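Vamard 시뮬레이션 랩 오픈데이 방문기 (그리퍼 비교 위주)

9월 오픈데이 다녀옴. 돌아오는 기차 안에서 메모 정리하는 거라 문장이 좀 거칠 수 있음. 양해 바람. 사진은 전부 데모 화면에서 받은 렌더 컷.

장소는 Cistesville 외곽, 역에서 셔틀 타고 한참. 셔틀 시간표가 홈페이지랑 현장 안내판이랑 달라서 첫 차 놓침. 등록 데스크에서 명찰 받고 들어가니 오전 설명회는 이미 중반. 앞부분 회사 소개는 못 들었는데 옆자리 분 말로는 연혁이랑 채용 얘기였다고. 크게 아쉽진 않다.

목적은 하나였음. 우리 팀이 내년 초에 그리퍼를 바꿔야 하는데 실물 사기 전에 시뮬레이션에서 어디까지 걸러낼 수 있는지. Vamard가 자체 환경에서 양팔 로봇에 평행 그리퍼 물려놓고 카메라랑 제어기 조합을 바꿔가며 비교한다길래 신청했다.

오전 데모: 양팔 환경

설명회 끝나고 바로 옆방 이동. 대형 모니터에 가상의 집 실내가 떠 있고 운영자가 시점을 이리저리 바꿔준다. 몸통 쪽 시점부터 시작. 마룻바닥, 타일 벽, 열린 문. 가정용 시나리오라 문 근처 동작이 많다고 함.
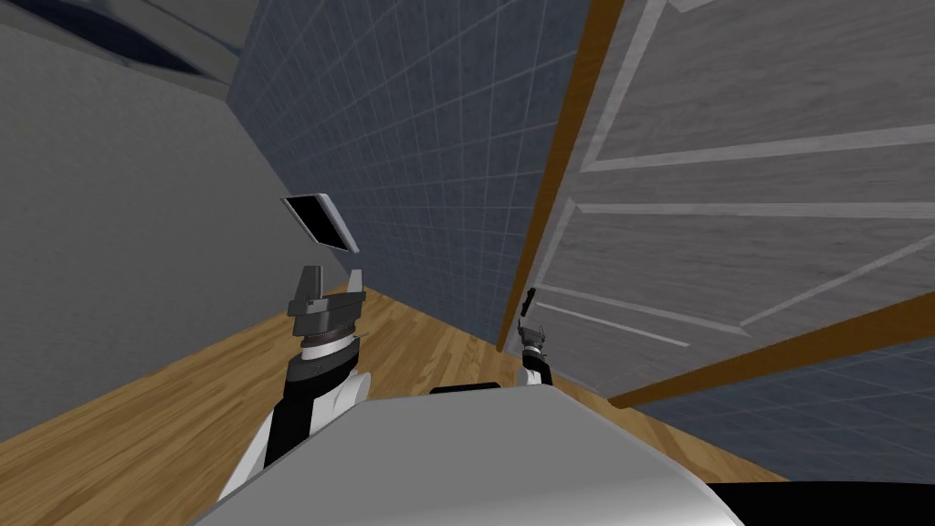 몸통 시점 렌더. 왼쪽 그리퍼 바로 위에 태블릿 비슷한 납작한 물체, 오른팔은 열린 문 쪽.

이 시점은 기울기가 심해서 처음 보면 어지럽다. 근데 팔 두 개의 위치 관계를 한번에 보기엔 제일 낫다. 왼손과 납작한 물체 사이 간격도 읽히고. 단점은 오른팔처럼 멀리 뻗은 쪽. 작게 나오고 아래쪽은 몸통에 가려서 안 보인다. 손끝 정렬까지 이 카메라만으로 판단하는 건 무리일 듯.

납작한 물체 얘기가 나온 김에. 질의응답에서 얇은 판 잡을 때 접촉 계산이 얼마나 믿을 만하냐는 질문이 나왔는데, 답변은 "물체 두께랑 마찰값 설정에 많이 좌우된다" 정도. 예상한 답이긴 하지만 수치가 하나도 없어서 좀 김이 샜다. 자료 요청 메일 보내기로 함.

제어기는 두 가지를 번갈아 보여줌. 하나는 위치 제어만 쓰는 기본형, 다른 하나는 Bangash라는 이름의 사내 제어기. 힘 추정을 섞은 거라고. 기본형은 반응이 빠른 대신 목표점 근처에서 살짝 튀는 느낌이고 Bangash는 부드러운데 한 박자 늦다. 내 취향은 후자. 다만 우리 라인 속도에 맞을지는 별개 문제. 직접 재봐야 안다.

점심은 도시락. 생각보다 괜찮았음. 커피 줄이 너무 길어서 포기하고 오후 세션 자리부터 맡았다.

오후 데모: 손목 카메라

사실 이게 본론. 손목 카메라 시점은 그리퍼 본체가 화면 아래쪽을 꽤 차지하고 그 위로 손가락 두 개가 올라온다. 본체에 먹히는 면적이 생각보다 큼. 우리 쪽 카메라는 더 높이 달려 있어서 이 정도인 줄 몰랐다.

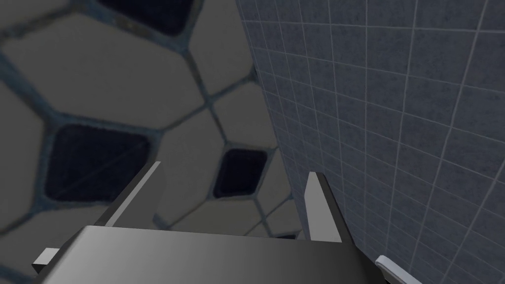 손목 시점. 손가락 벌린 상태, 배경은 육각 무늬 타일과 푸른 회색 격자 타일 벽.

배경 무늬가 복잡한 곳을 보여달라고 내가 따로 부탁했다. 손가락이 회색이고 타일도 회색이라 분할 모델이 헷갈릴 만한 조건. 운영자 말로는 손가락 안쪽 면은 잘 잡히는 편인데 끝으로 갈수록 경계가 흔들린다고. 우리도 똑같은 문제가 있어서 고개 끄덕끄덕. 해결책으로 손가락 끝에만 색을 넣는 방법을 시험 중이라는데 결과는 아직 공개 안 함. 언제 나오냐고 물었더니 웃기만 하더라.

카메라 높이 조정은 4단계 프리셋. 단계 사이 값은 설정 파일을 직접 고쳐야 된다. 이건 불편. 프리셋을 바꿀 때마다 환경을 다시 불러오는데 로딩 기다리는 동안 관람객 절반이 옆 부스로 빠졌다.

체험석은 2개뿐이라 줄을 서야 했다. 내 앞에서 한 분이 아주 오래 붙잡고 계셔서 속으로 발을 동동. 드디어 내 차례. 조작은 일반 게임패드로 하고 스틱이 손목 위치, 트리거가 손가락 개폐. 트리거가 민감해서 처음엔 손가락이 확 벌어졌다 확 닫혔다 난리. 감도를 낮추니까 그제야 쓸만해짐.

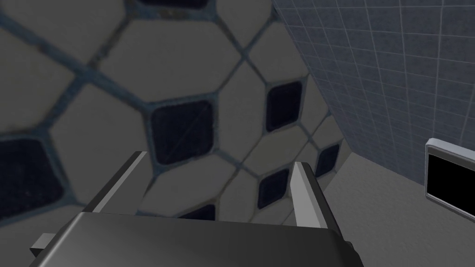

조작하면서 제일 헷갈린 건 거리감. 벽에 가까이 붙으면 무늬가 크고 비스듬하게 보여서 얼마나 남았는지 감이 안 온다. 깊이 값을 화면 구석에 숫자로 띄우는 옵션이 있긴 한데 눈이 손가락 쪽에 가 있으니 읽을 틈이 없음. 소리로 알려주는 게 낫지 않겠냐고 건의했더니 메모는 해 가셨다. 반영될진 모르겠지만.

지연은 체감상 거슬리지 않는 수준. 로그 화면을 슬쩍 보니 명령 주기가 대략 44ms로 찍혀 있었다. 이게 제어기 쪽인지 화면 전송까지 포함인지 물어볼 걸 그랬는데 뒤에 줄이 길어서 그냥 내려옴. 이것도 메일로 물어볼 것.

배치 평가 도구 Jilano

체험 끝나고 평가 도구 발표 들음. 이름이 Jilano. 같은 과제를 시작 자세만 바꿔서 자동으로 여러 번 돌리고 실패한 것만 모아준다. 발표 때 보여준 묶음이 452회짜리였는데 실패 유형별로 접혀 있어서 보기 편했다. 접근 중 충돌, 손가락 정렬 실패, 잡은 뒤 미끄러짐, 이런 식. 우리는 아직도 영상을 하나하나 돌려보며 엑셀에 적는다... 부럽.

제일 흥미있던 부분은 가늘고 긴 물체 쪽. 손가락 사이에 세로 기둥이 들어온 상태에서 멈춰놓고 좌우 간격을 비교하는 식으로 설명이 진행됐다. 닫기 전에 한쪽이 너무 붙어 있으면 닫히면서 기둥을 밀거나 손목이 돌아간다고. 기본형 제어기는 그 오차를 그대로 안고 들어가고 Bangash는 한쪽이 먼저 닿으면 손목을 조금 움직여서 맞춘다는 설명. 말로 들을 땐 당연한 얘기 같은데 정지 화면 놓고 들으니 확 와닿음.

그리고 어두운 물체는 윤곽이 뚜렷해서 오히려 쉬운 편이고, 밝은 회색 가구 앞에 밝은 물체가 있을 때가 어렵다고 했다. 우리 창고 선반이 딱 그 색인데. 걱정.
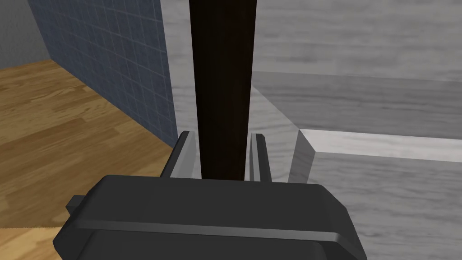
메모: 우리 팀에 적용할 것

손목 카메라를 지금보다 낮춰보기. 단, 본체에 가려지는 면적부터 확인하고 나서.

손가락 끝 색 테스트. 테이프만 붙여도 되니까 다음 주에 바로 가능할듯.

실패 분류 항목은 Jilano 방식 참고. 도구 자체는 라이선스 가격 문의 중이고 현장에선 안 알려줌.

제어기는 Bangash 평가판 신청서 써놓고 옴. 답 오면 글 하나 더 올리겠음.

교통이랑 기타

차 가져가는 분은 주차장이 건물 뒤편이니 참고. 정문 쪽으로 들어가면 한 바퀴 돌아 나와야 된다. 셔틀은 현장 안내판 시간이 맞는 시간. 홈페이지 말고. 마지막 차가 오후 5시 반이라 마무리 질의응답은 끝까지 못 듣고 나왔다. 발표자료는 등록한 메일로 보내준다는데 아직 안 왔음. 오면 공개 가능한지 물어보고 링크 추가함.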